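Savordale Institute of Household Management
Course 16: Table Service and Kitchen Order
Handout 5: Clearing, Nesting and Setting Down

Purpose of this handout

Students are expected to read these notes before the practical session and to bring them to the work table. The material supplements the chapter on tableware in the course reader, pages 63 to 76. The practical assessment takes place in March and covers everything set out below.

1. Terms used in this unit

Nesting means placing one open vessel inside another of the same shape. Stacking is the wider term and includes plates, trays and lidded boxes, which rest on top of one another. The two words are often exchanged in conversation. In written work for this course they should be kept apart.

A station is the place on the table assigned to an item or a group of items. An item is "at station" when its base rests completely within the assigned area.

2. The marked table

Beginning students work on a covered table marked with tape. The tape divides the surface into large squares, and each square may serve as a station. Students should learn to read the squares by row, starting with the row nearest to them. Tape that has lifted or wrinkled should be pressed flat or replaced before the exercise begins.

The cover must lie smooth. Small bowls are easily tipped when they are slid across a fold, and for this reason all items are lifted and set down. Sliding is marked as a fault.

3. Cups

Only cups of the same size and shape are nested. Check the inside of the lower cup before adding another. Hold the upper cup by its outer wall, lower it straight, and release it when it has settled. Do not press down. Cups that have been forced together are difficult to separate and may crack at the rim.

No more than five cups may be nested at a beginner's table. The Drastden method, described in the course reader, permits taller columns but requires a rack.

4. Bowls

Bowls in use during a meal stay separate and upright. When clearing, collect them by size, beginning with the largest. Where bowls differ in color only, color does not affect the order unless the supervisor has assigned colors to particular diners.

A simple starting arrangement has a pair of nested cups and two bowls, one pink and one green, on the taped mat. 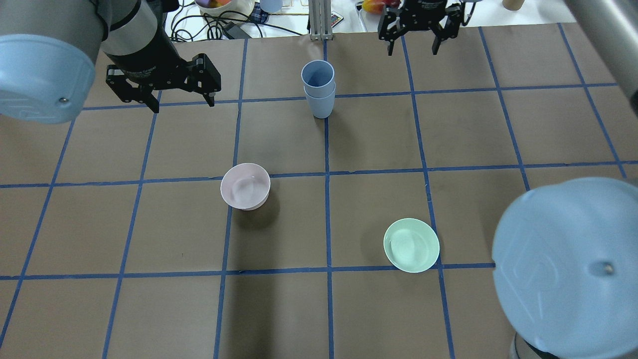

5. Practical exercise

Set out two cups and two bowls at stations of your choice and record the row of each. Clear the table, then restore the arrangement from your written record. Exchange records with a partner and repeat.

6. Submission

Records are submitted on the Kravets form, one sheet per student. Unsigned sheets will be returned without a mark.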